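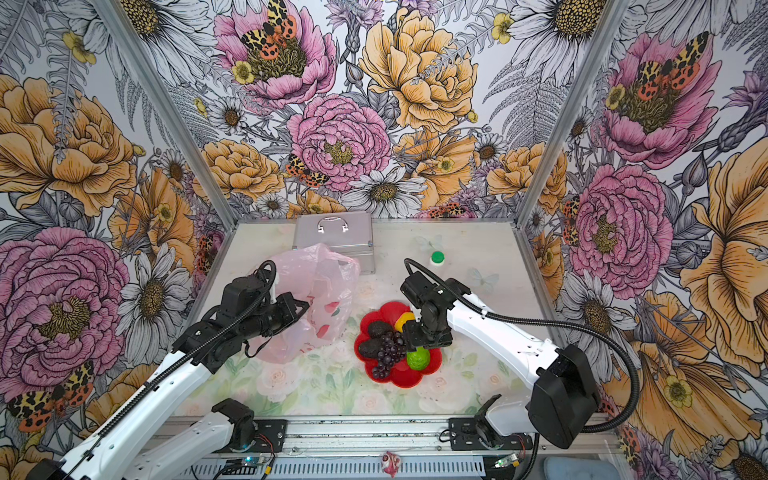
Uvmont is a small school of English for people who already speak it well and would like to stop being baffled by it. Our students can read a contract, argue with a landlord and explain a tax form. Then a coworker says the new manager is "all hat and no cattle," and they spend the afternoon wondering about livestock. We teach idioms, proverbs, set phrases and the other bits of the language that don't mean what they say. Take "a bed of roses." A tabletop printed with faint white roses and green leaves is a perfectly nice thing, and the phrase has nothing to say about it, or about beds. People mostly use it to complain that something isn't one.

How we started

The school began as an evening class above a shoe repair shop on Hauser Street. The class was called Conversation for Advanced Learners, and the conversation kept stopping. Somebody would ask why you can be "in hot water" but never in cold, or why "sleep on it" is good advice and "sleep through it" is grounds for dismissal. By October the textbook had been abandoned. By spring we had a name, a lease and a kettle. The kettle is still with us. The shoe repair shop has become a place that sells candles.

What we teach

Our main course, Wandero, runs for 6 weeks in the evening, starting at 6:30. It goes through the phrases people meet at work, on the phone, in the doctor's office and at dinner with in-laws. Each class takes a handful of expressions and does three things with them: what they mean now, where they came from (if anyone knows), and who will look at you strangely if you use them. The last part takes longest. "Kick the bucket" is easy to learn and remarkably hard to place in a condolence card.

Dullum is the reading course. It's slower and has a loyal following. Students read short stories, old newspaper columns and the occasional sermon, and mark every phrase that can't be taken at face value. We named it before checking how it sounded to English ears. Enrollment has survived.

We also visit offices. A company with staff from several countries will often find that half of any meeting is baseball. We can help with "touch base," "ballpark figure" and "out of left field" in a single morning, though we can't make the meeting any shorter.

The phrase book

Over the years we've built up our own collection of 224 entries, written by our teachers and argued over by our students. Each one gives the meaning, an example a real person might say, and a short note on origin. Where the origin is uncertain, the note says so. We're strict about this. A great many idioms come with a charming story about sailors, and the sailors are usually innocent.

Corrections are welcome at the front desk or by mail. Please include a source. "My uncle always said" is a source for your uncle.

The teachers

There are 4 of us, all part time, with backgrounds in translation, local newspapers and, in one case, selling insurance, where we're told figurative language is discouraged. Classes are capped so that everyone gets to talk, including those who would prefer not to.

Visiting us

Come and sit in on a class before you sign up. The first visit is free and you won't be called on unless you look as if you know the answer. We're on the second floor, up the stairs beside the candle shop, and the office is open from noon until the evening class begins. If the door sticks, push it near the bottom.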